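**Re: 졸트소프 수달 관찰 여행, 11월 건**

보낸 사람: Inger Damgaard
받는 곳: 야생동물 여행 메일링 리스트

늦은 시간에 긴 메일 죄송합니다. 군힐 님 글을 두 번 읽었는데, 읽을수록 걸리는 데가 많아서 적습니다. 원문은 필요한 부분만 남기고 잘랐습니다.

> Gunhild Overgaard 씀:
>
> 여러분, Sondico에서 11월 일정을 보내왔어요. Joltthorpe 강변 관찰막에서 4박이고, 숙소는 Weerasinghe 산장입니다. 수달을 볼 확률이 아주 높다고 합니다. 지난 시즌 자료를 보면 39일 밤 동안 관찰막을 열었고, 그중 대부분의 밤에 수달이 나왔대요. 못 보면 다음번 여행비를 깎아 준다고도 하고요.
>
> 담당자 말로는 관찰막에서 물가까지 거리가 가까워서 긴 렌즈가 없어도 괜찮답니다. 저는 솔직히 마음이 거의 기울었어요. 작년 여행에서는 발자국하고 배설물만 실컷 봤잖아요. 이번에는 얼굴 좀 보고 싶습니다. 관심 있는 분은 이번 달 안에 답 주세요. 인원이 차야 전세로 쓸 수 있습니다.

먼저 "대부분의 밤에 나왔다"는 말부터요. 39일이라고 숫자를 적어 줬으니 믿음직해 보이지만, 정작 나온 밤이 며칠인지는 숫자가 없습니다. 저는 이런 자료를 보면 빠진 칸부터 찾게 됩니다. 그리고 나왔다는 게 무슨 뜻인지도 모르겠어요. 관찰막 앞 돌 위에 올라와서 물고기를 먹었다는 건지, 새벽 세 시에 안내인이 물소리를 들었다는 건지, 아니면 무인카메라에 꼬리가 찍혔다는 건지요. 셋 다 기록으로는 "수달 확인"이지만 돈 내고 앉아 있는 사람한테는 전혀 다른 밤입니다.

그리고 그 39일이 언제였는지가 안 나옵니다. 시즌이라고만 하면 봄일 수도 있고 초가을일 수도 있는데, 우리가 가려는 건 11월이에요. Lener 강은 비가 며칠 이어지면 흙탕물이 되고, 그러면 수달이 지류로 빠진다고 들었습니다. 이건 저도 들은 이야기라 우길 생각은 없습니다. 다만 우기면 안 되는 건 Sondico도 마찬가지지요.

먹이 문제도 있습니다. 일정표 아래쪽 작은 글씨에 "관찰 여건을 돕기 위한 조치"라는 표현이 있던데, 저는 이걸 물고기를 놓아 둔다는 말로 읽었습니다. 제가 삐딱하게 읽은 걸 수도 있어요. 그런데 먹이를 안 준다면 안 준다고 크게 쓰는 게 여행사 습관 아닌가요? 밤마다 같은 자리에 송어를 놓고 조명을 켜 두면 당연히 확률이 올라갑니다. 그렇게 찍은 사진이 나쁘다는 얘기까지는 안 하겠습니다. 하지만 저는 그걸 보러 비행기를 타고 싶지는 않습니다. 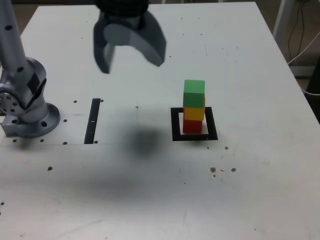

엘린보르그 라우리첸 님은 제가 너무 까다롭다고 하셨습니다. 따로 주고받은 메일이지만 옮겨도 된다고 하셔서 적습니다. 먹이를 주는 관찰막이 없으면 사람들이 강둑을 헤집고 다니게 되고, 굴 근처까지 들어가는 것보다는 정해진 자리에 앉혀 두는 편이 수달한테도 낫다는 말씀이었어요. 무릎이 안 좋은 사람은 어차피 관찰막 말고는 방법이 없다고도 하셨고요.

무릎 이야기는 제가 할 말이 없습니다. 맞는 말씀이고, 저도 바위투성이 강가를 밤에 걷는 건 이제 자신이 없어요. 그런데 앞부분은 잘 모르겠습니다. 관찰막이 생겨서 강둑을 헤집는 사람이 줄었다는 근거를 본 적이 없거든요. 제가 다녀 본 곳에서는 관찰막이 유명해지니까 예약을 못 한 사람들이 그 옆 둑에 삼각대를 세웠습니다. Joltthorpe는 다를 수도 있겠지요. 다르다면 누가 보여 주면 됩니다.

할프단 스베인비요른손 님이 예전에 올리신 후기도 다시 찾아봤습니다. 같은 관찰막인지는 확실하지 않은데 강 이름이 같고 산장 이름도 같습니다. 이틀 밤을 앉아 계셨고, 첫날은 왜가리만, 둘째 날은 자정 넘어서 수달 한 마리가 물 가운데로 지나가는 걸 보셨다고 돼 있어요. 사진은 못 건지셨고요. 저는 이 후기가 일정표보다 훨씬 믿음이 갑니다. 지루했다고 쓰셨거든요. 할프단 님, 혹시 이 메일 보시면 그때 먹이가 있었는지만 좀 알려 주세요. 안내인이 양동이를 들고 나갔는지 정도는 기억나지 않으실까 해서요.

환불 조건 얘기도 하나 하겠습니다. "못 보면 다음번을 깎아 준다"는 건 환불이 아닙니다. 못 본 사람이 같은 회사에 한 번 더 돈을 내야 쓸 수 있는 혜택이에요. 게다가 봤는지 못 봤는지를 누가 정하는지 안 적혀 있습니다. 같은 관찰막 안에서 왼쪽 창에 앉은 사람은 보고 오른쪽 끝 사람은 못 보는 일이 흔한데, 그럴 때는 어느 쪽인가요? 약관 원문을 받아 보신 분이 있으면 리스트에 올려 주시면 좋겠습니다. 요약본 말고 원문이요.

거리 문제는 운누르 님이 이미 지적하셨으니 짧게만 씁니다. "가까워서 긴 렌즈가 필요 없다"고 하는데 몇 미터인지가 없어요. 유리 너머로 찍는 건지 열린 창으로 찍는 건지도 없고요. 유리라면 11월 밤에 사람이 여럿 들어앉았을 때 안쪽에 김이 서립니다. 작년에 북쪽 관찰막에서 밤새 손수건으로 유리 닦던 거 다들 기억하시지요. 제 사진 폴더에는 그날 찍은 뿌연 덩어리만 잔뜩 있습니다. 그걸 여태 안 지운 제가 이상하긴 합니다.

전세 인원도 다시 봐 주세요. 군힐 님 글에는 안 나오지만 일정표에는 13명이 차야 전세라고 돼 있습니다. 관찰막이 두 개라는데 크기가 같은지 모르겠고, 하나가 상류 쪽으로 꽤 떨어져 있다면 밤마다 누가 어느 쪽에 앉을지로 싸움이 날 겁니다. 저는 그런 분위기에서 수달을 기다리고 싶지 않아요. 사람이 그만큼 모이면 기침 소리만으로도 강이 조용할 틈이 없을 테고요.

오해하실까 봐 덧붙이면, 저도 수달 보고 싶습니다. 작년에 배설물 앞에 쪼그려 앉아서 냄새까지 맡아 가며 좋아했던 사람 중 하나가 저예요. 재스민차 냄새라고들 하던데 저는 그냥 생선 냄새였습니다. 그러니까 가지 말자는 메일은 아니고, 지금 있는 자료만으로는 제 이름을 올리지 않겠다는 메일입니다.

Sondico에 이렇게 물어봐 주시면 좋겠습니다. 군힐 님이 연락을 맡고 계시니 부탁드려요.

- 39일 밤의 날짜별 기록. 손으로 쓴 것도 괜찮습니다.
- 먹이를 두는지, 둔다면 무엇을 얼마나 자주 두는지
- 조명의 종류, 밤새 켜 두는지 여부
- 창에서 물가까지의 거리, 창이 열리는지
- 할인 약관 원문
- 강물이 불어서 관찰막을 못 열 때의 대안. 산장에서 카드놀이를 하는 건 대안으로 안 치겠습니다.

답이 제대로 오면 저도 다시 생각해 보겠습니다. "현지 안내인이 잘 알고 있으니 걱정 마시라"는 답이 오면 저는 빠집니다. 안내인을 못 믿어서가 아니고, 그 답을 이 리스트에서 벌써 여러 번 받아 봤습니다.

따로 하나 더요. 꼭 수달이 아니어도 된다면 11월에는 강 하구 쪽에서 겨울 오리를 보는 편이 훨씬 확실합니다. 숙소도 같은 산장을 쓸 수 있고 낮에 보니까 잠도 잘 수 있어요. 오리가 무슨 여행거리냐고 하실 분들이 계신 건 압니다. 관심 있는 분은 제목을 바꿔서 답장 주세요. 이 글타래에 섞이면 나중에 찾기가 어렵습니다.

Inger

추신. 일정표 첫 장에 실린 수달 사진, 수염에 물방울 맺힌 그거요. 낮 사진이던데 관찰막은 밤에만 연다고 돼 있습니다. 어디서 찍은 건지도 같이 물어봐 주세요.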